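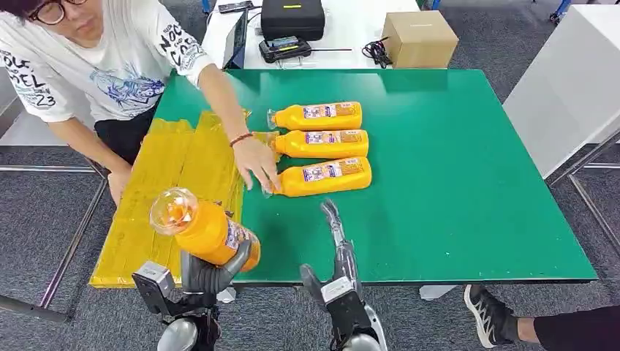

My aunt Asnakech has been waiting for a robot to put away her shopping since the year 2000, when a magazine told her it was coming. She turned 77 in June and would like an update.

So I've been reading up, and here is where things stand. A machine with two hands can pick up a bottle. A bottle with a curved body, even, with a slippery curved body and a clear cap at one end, next to other bottles just like it. Five years ago I'd have bet my car against that. (It's not much of a car.)

What I don't see yet is the part after. My cousin Wondimu stocks shelves at a shop in Zotthorpe, and his view is that holding the bottle is maybe a tenth of the job. The rest is turning it so the label faces out, finding the one that leaked, moving the old stock forward and talking to a man who wants to know where the vinegar went. He does all this while thinking about lunch.

Lining things up on a table is a fair place to start, I suppose. It's where we start with toddlers. But my aunt's kitchen in Nesside is not a table with a green top - it's a drawer that sticks, 2 cats and a bag of lentils with a hole in the corner.

I told her to give it a few more years. She asked how many. I said I'd get back to her, and she handed me the lentils.

Next week, if I get to it: the dishwasher, and why Lemlem and I have stopped discussing which way the forks go.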